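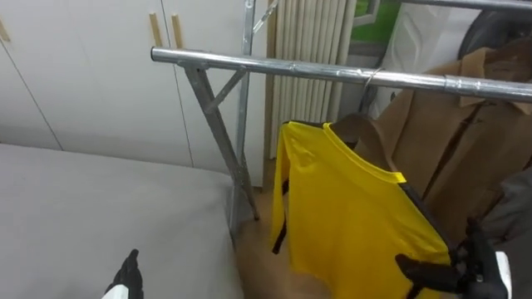

Garment task, head camera view: yellow shirt on its hanger at the drying rack, right hand on the hanger and garment.

Umedus garment handling, software work package 3
Progress report to Bosman, period ending December
Prepared by Karlijn Aerts

Status

Work in this period was on the perception and grasp planning modules. The trajectory logger was finished in the previous period and has only had bug fixes. The controller interface is unchanged.

Perception

The segmentation model was retrained with more views of shiny tubing. The earlier version often joined a dark hanger to whatever dark garment hung behind it, and the planner then received one large region with no usable edge. The new version outputs hanger, garment and rail as separate classes. On the held-out set from the Vasstead flat it separates hanger from garment in 91 per cent of views. Most of the remaining errors are in views where the hand covers the shoulder of the hanger.

Depth on polished steel is still poor. We now fit a straight line to the rail in the colour image and take depth only from the points where the sensor reports high confidence. The fit fails when a joint in the tube is read as the end of the rail. A fix is in review.

Planning

The grasp planner proposes contacts on the hanger first and on the fabric second. Mixed contacts, with fingers on both, were previously rejected as invalid. Operators used them regularly during teleoperation, so they are now allowed at a higher cost. The cost weight was set by hand and needs tuning.

Collision checking now includes neighbouring garments as soft volumes. Before this change they were either ignored or treated as rigid, and in the rigid case the planner found no path on a full rail. Planning time has risen to about 4 seconds per request. Nathalie Hendriks is profiling the distance queries and expects to recover part of this by caching the rack geometry between requests.

Tooling

The replay tool can step through a recorded session with the segmentation output and the planned contacts drawn over the head camera view. It reads Brumari log files directly, so the conversion script has been removed. There are 13 open issues against the tool, mostly to do with time alignment between the camera and the hand state.

Deviations from plan

Two-handed transfer was due to start in this period and has been moved to the next. The left arm planner depends on the same collision code and we did not want to change both at once. No change to the budget is requested.

Next period

Merge the rail fit correction. Tune the mixed contact cost against recorded sessions. Start two-handed transfer in simulation, then on the robot once planning time is acceptable. Hendriks will circulate the profiling results separately.

Contact: Karlijn Aerts, Umedus project office | © Umedus | Back to top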